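**Re: How long do you keep open paint and glue before you throw it?**

**valentin_l** wrote:

Hello all. I am moving my small workshop from Barkum to a smaller room, and I must decide what comes with me. I have 27 open tins of wood varnish, contact glue and oil stain. Some of them I opened four years ago. On the tins it is written "use within 12 months after opening", but I used a three-year-old Clorker stain last month on a stool and the result was very nice. Do you follow the date, or do you trust your nose and your stick?

Valentin

---

**nisha.nigam** wrote:

I trust the stick. If I can stir it to one smooth liquid in five minutes, I use it on a test piece and wait for one night. If the test piece is sticky in the morning, it goes away. Oil stain I have kept for six years. Water-based varnish is another story, it smells like old cheese after the second summer and then I don't want it in the house.

Contact glue I never keep longer than one year. Please don't try to save it with thinner.

---

**gsandhu** wrote:

I don't agree about thinner. My father repaired shoes and he added thinner to the glue all his life. It depends on how much is gone. If the glue is like honey, you can bring it back. If it is like rubber, no.

For the rest I agree with Nisha. But Valentin, I would ask a different question: which of these 27 will you use in the next year? I kept everything for a long time, and when I made a list I saw I was storing the same brown stain four times, because I could never find the first one.

---

**harish_m** wrote:

Gsandhu is right about the list. I sort by color of the bin now. Yellow is for things I must check, red is for things I have tested and will keep. No label, no thinking. It took me one evening, and my wife has stopped asking what is in the cupboard.
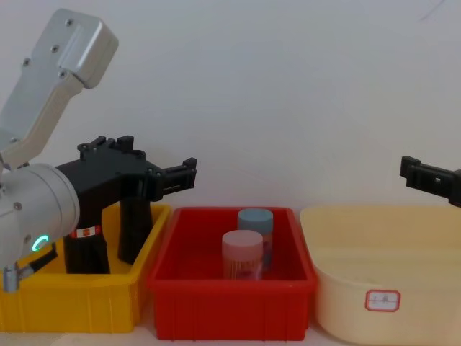

*Hernergate, April*

I copy here my notes from the big sorting, maybe they help Valentin:

- Oil-based, lid closed well: almost all good. Take the skin off in one piece, don't stir it in.
- Water-based: half of them bad. Two had rust inside from the lid.
- Shellac flakes: good, if kept dry. Shellac already mixed: throw after six months, it will not get hard.
- Two-part glue: the hardener gets dark, but mine still worked. I would not use it for a chair.

Before closing a tin I clean the edge with a cloth and write the month on the lid with a marker. I also store them upside down for one day to see if they leak. Some people leave them upside down always. I don't like it, the skin forms in the same way, only you meet it later.

---

**nisha.nigam** wrote:

Upside down is a good method, Harish! The skin stays at the bottom when you turn the tin back. I have done it for years and had only one leak. It was my own fault, the edge was bent from a screwdriver.

---

**harish_m** wrote:

We can disagree on this one. In my cupboard one leak is already too much, the electric meter is under it.

---

**pankaj_k** wrote:

Another idea is to pour the rest into smaller glass jars. Less air, less skin. I bought a box of Ahuja jars, 400 ml each, and they close very well. You must copy the safety text from the tin onto the jar, and never use a jar that looks like food if there are children at home.

About throwing: please call your town first. Ours takes paint only in the morning, and they refused my jars the first time for having no label.

---

**gsandhu** wrote:

Same rule here. And nothing in the sink, also not the water-based.

---

**valentin_l** wrote:

Thank you for so many answers. I did the stick test this afternoon. Eleven tins are good, nine are for the town, and the others I will test on a board tonight. The contact glue was like rubber, so Girish and Nisha can both be satisfied.

One more question: does somebody know if hard wax oil can freeze? The new room has no heating.

---

**pankaj_k** wrote:

Mine spent one winter in the garage and became thick like butter. I put it in the kitchen for two days, stirred it slowly, and it was fine on oak. I would still keep the water-based ones inside.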